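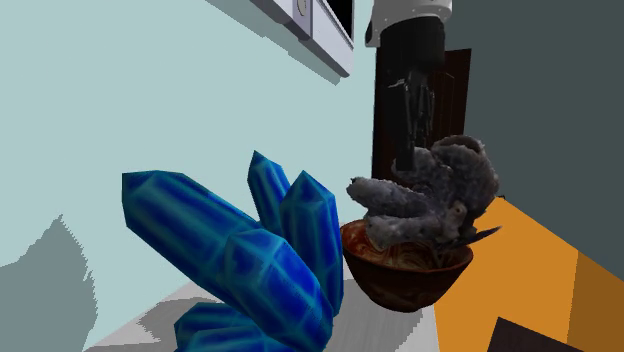

Unit 4: Growing Crystals from Solution
Notes for the evening course, Tineke Baert

Welcome back! This is my favorite unit, and I will try to keep to the clock. Last time we looked at what it means for water to be saturated. Tonight we get to the fun part, where the dissolved stuff comes back out and builds itself into flat faces and sharp corners with no help from anyone.

Why faces at all?

A crystal is a pattern repeated over and over. Each new particle settles where it can touch the most neighbors, so a half-finished layer fills up quickly and a finished layer waits a while for a new one to start. The result is a flat face. Now the part that surprises people: the faces you end up with are the slow ones! A fast-growing face races outward, gets smaller and smaller, and pinches itself out of existence. Draw this on graph paper before you read on (really, do it, it takes two minutes).

Prisms and points

Quartz is the classic case. It has six side faces and usually a pointed tip made of sloping faces. The lengths and widths vary wildly from one crystal to the next, but the angle between two matching faces stays the same. Measure a fat crystal and a skinny one and you get the same number. I still love this.

Nucleation

Something has to start the pattern. A speck of dust will do, or a scratch in the glass, or a seed crystal on a thread. Many starting points give you many small crystals. A few give you big ones. When several start close together and grow outward, they crowd each other and you get a cluster, with the prisms leaning every which way.

Home experiment: alum

1. Heat 700 ml of water until hot but not boiling.
2. Stir in alum until no more will dissolve.
3. Pour through a coffee filter into a clean jar and let it cool for 15 minutes.
4. Hang your seed on nylon thread, clear of the bottom.
5. Cover with paper and leave it alone for 36 hours. No peeking, no bumping!

If your seed vanishes, the solution wasn't saturated. Add more alum, warm it, cool it and try again with a new seed.

Reading: Van Hecke, chapter 3, up to the section on twinning. The Stikness notes are good on cooling rates, though they use older terms.

Bring your jar next time, even if it's a mess.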